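News > Foreign Affairs > Press Releases

Print | E-mail this page

Temamura and Cernton Resume Border Talks by Phone

The foreign ministers of Temamura and Cernton spoke in July for the second time since the Mussa crossing closed.
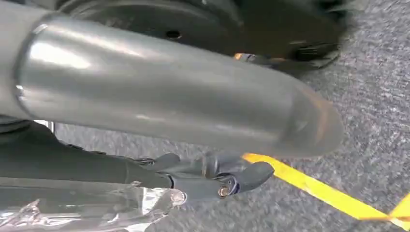

Upendo Laizer and Salim Koech talked about reopening the crossing to freight and the return of 1,815 displaced residents. They set no date. Four technical meetings will follow.

"We agreed to keep talking," Laizer said.

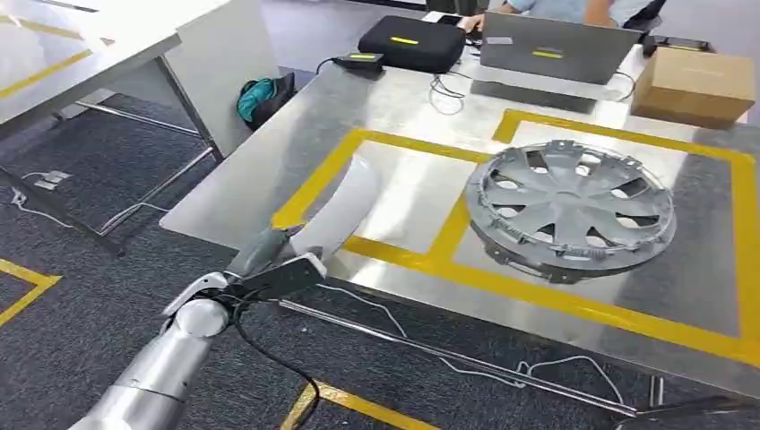

A work table marked with yellow tape.

Press contact: Deisy Restrepo

This site uses cookies. Accept | Settings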